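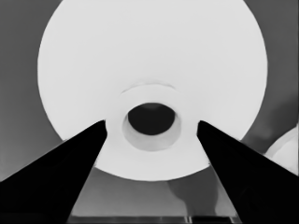 OPINION | LOCAL SHOPPING

The old Cameo on Gourlay Street has been empty long enough for most of us to stop calling it the cinema and start calling it the place where you turn around. Now Gander wants to put a supermarket there, with 562 parking spaces, and I am told I should be thrilled.

I like cheap groceries. I have driven nine miles for a cheap ham. But the leaflet that came through my door promises 100 jobs and "a new heart for the neighborhood," and I have yet to meet a heart with a cart return and a height limit.

Those spaces have to be reached somehow. The only way in is the left turn off Giller Road, which already takes four changes of the light at five in the afternoon. Gander's answer is a longer turn lane – longer, as far as I can tell, so that more of us can sit in it.

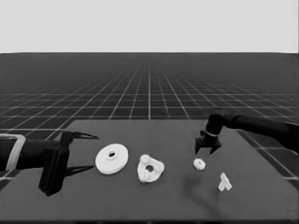 Big plans, plain surroundings.

My neighbors say the store will keep people from driving out to the mall. Maybe. People who drive to the mall are going for shoes and a pretzel, and Gander sells neither. What it does sell is everything the two small grocers on Gourlay Street sell, for less, until they close and it doesn't have to.

I would settle for a smaller store. Put the entrance on the Gourlay Street side, where people walk, and give the bus a proper stop with a roof on it. Half the parking could go and I doubt the ham would suffer.

The plans are on show at the library through March. Go and look at them, and leave a comment. Allow extra time if you're coming by Giller Road.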